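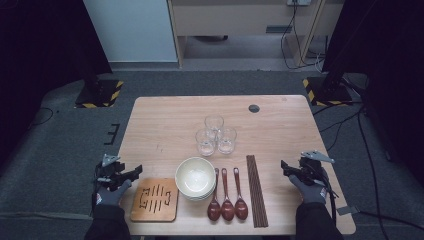 Setting a Shared Table for a Small Dinner

Soup and rice dinners don't need much tableware, but it helps to put everything out before the food is ready. I use the same method each time, and it takes almost five minutes once the cupboards are open.

What you need

Cream bowls, one for each place, plus one for a shared side
Short clear tumblers
Wooden spoons
Chopsticks, one pair per person and a spare pair
A square trivet for the pot
Coasters
Placemats, if you use them

Step 1. Clear and wipe the table

Wipe with a damp cloth, then a dry one. Go with the grain on a wooden top. If your table has a cable hole, wipe around the rim of it too, where crumbs collect.

Step 2. Bring everything over in groups

Carry the bowls as a stack and keep them stacked for now. Stand the glasses close together toward the back, where sleeves won't catch them. Lay the spoons side by side with the handles pointing the same way, and put the chopsticks next to them in one flat bundle. Leave the trivet off to one side until you know where the pot is going.

Step 3. Set the places

Put the placemats down first and check that they are square to the edge of the table. Then take the bowls off the stack one at a time. A bowl goes in the middle of its mat, or straight on the wood if you are short of mats.

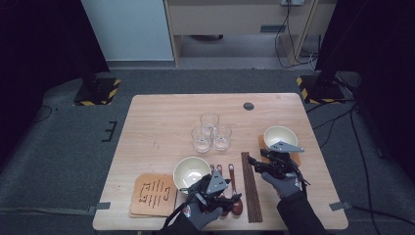

Leave the spoons and chopsticks in the middle until all the bowls are down. After that, each place gets a spoon on the right and a pair of chopsticks beside it. My friend Orla puts the chopsticks across the front of the bowl, and that works fine on a narrow table.

Step 4. Glasses and coasters

Hand out the coasters before the glasses. Cork ones with a printed side go print up. Each glass stands above the spoon, far enough back to leave room for a hand.

Step 5. The pot

Set the trivet within reach of whoever is serving. Put the ladle on a saucer next to it and bring the pot out last.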